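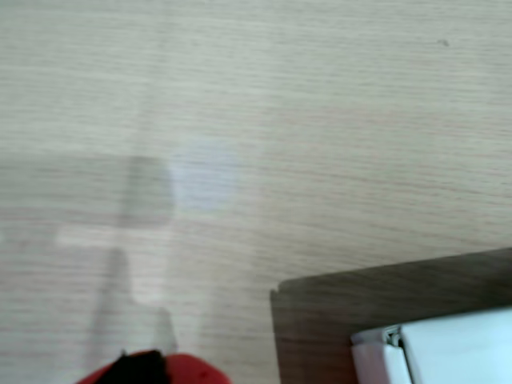
I've been riding the Eltar folding e-bike to work since the start of June, and I wanted to give it a proper month or so before saying anything, but three weeks and 138 miles feels like plenty to go on!

My commute runs from the Flerari side of town over the bridge to Haworth station, then a train, then a short hop at the other end. The bus used to do that first stretch in 15 minutes. Since the lane closures on the bridge it takes a good deal longer, and on wet mornings you stand the whole way with somebody's backpack in your ribs. So I started looking at folders, and my neighbor Saadet Yüksel (who has owned more bikes than I've owned shoes) let me try hers around the block. I ordered my own that evening.

**The ride.** Lovely. It's steadier than I expected on such small wheels, and the motor comes in gently, so you never get that lurch when you push off at a light. I use the lowest assist most of the way and bump it up for the bridge. Potholes are another matter. You feel every single one, and the stretch by the Stusby roundabout has made me learn a whole new line through traffic.

**The fold.** It took me 7 tries in the hallway to get it right, with the manual open on the floor, and now I can do it on the platform without thinking. The latch on the handlebar post is stiff and I wish it had a bigger tab, especially with gloves on. Folded, it goes in the luggage space by the doors, and the conductors haven't said a word.

**The weight.** Well, it's heavy. There are 70 steps up at Haworth when the elevator is out, which it was twice last week, and I had to stop halfway both times and pretend to check my phone. If your station has no elevator at all, please go and lift one in a shop first.

**Battery.** I charge it every third night and have never run it flat. The charger is quiet, but the cord is short, so mine lives on the kitchen floor by the toaster outlet.

The bell is feeble and the rear light could be brighter, so I've added a clip-on one. I'd still buy it again tomorrow. Four stars, and I'd go to four and a half if they fixed that latch.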